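Groups > Holham Discussion Circle > Minutes > June

Minutes of the June meeting, Nistlow Room, 4 p.m.

Minutes of the May meeting were approved with one correction: the talk on white lies ran 30 minutes, and the earlier draft had it at an hour.

1. Topic: saying no without making up an excuse
The chair read the opening pages of the MacLeod handout. Members talked over why people invent a prior engagement when they just don't want to go. Several felt a short "I can't make it, thanks for asking" is enough. One member disagreed and said close friends are owed a reason. No vote was taken. 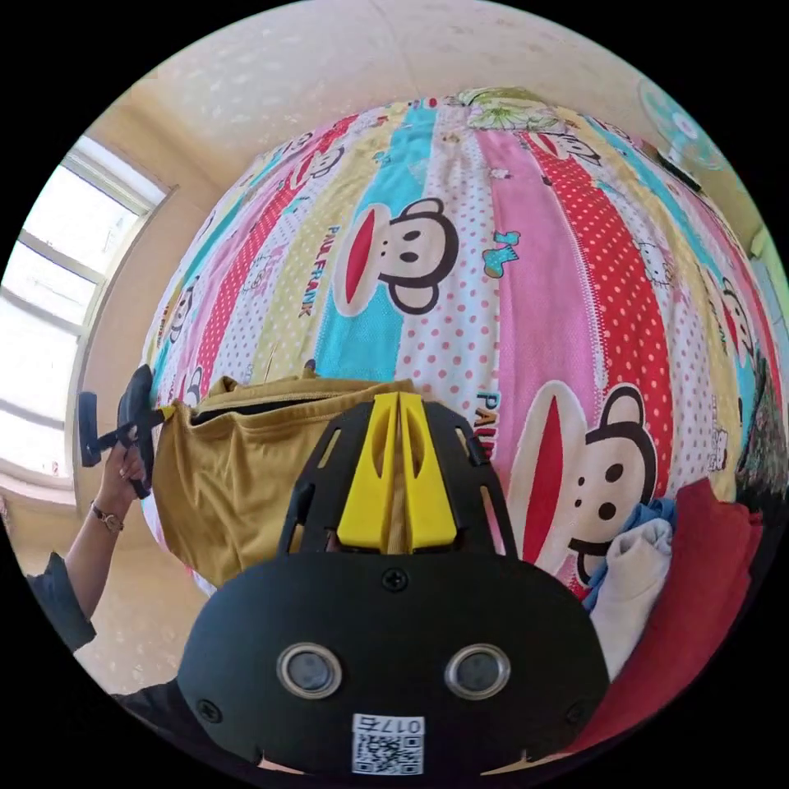

The group then tried the paired exercise on page 10. Each person turned down a request for a favor and stopped talking after one sentence. Most found the silence afterward harder than the refusal. It was agreed to repeat the exercise in July with requests from family.

2. Handouts
Almost 121 pages were copied last quarter. The Finis booklet will be shared one between two from now on.

3. Other business
A request to allow phones during discussion was turned down. The question of a second monthly meeting was held over.

Meeting closed at 5:30 p.m.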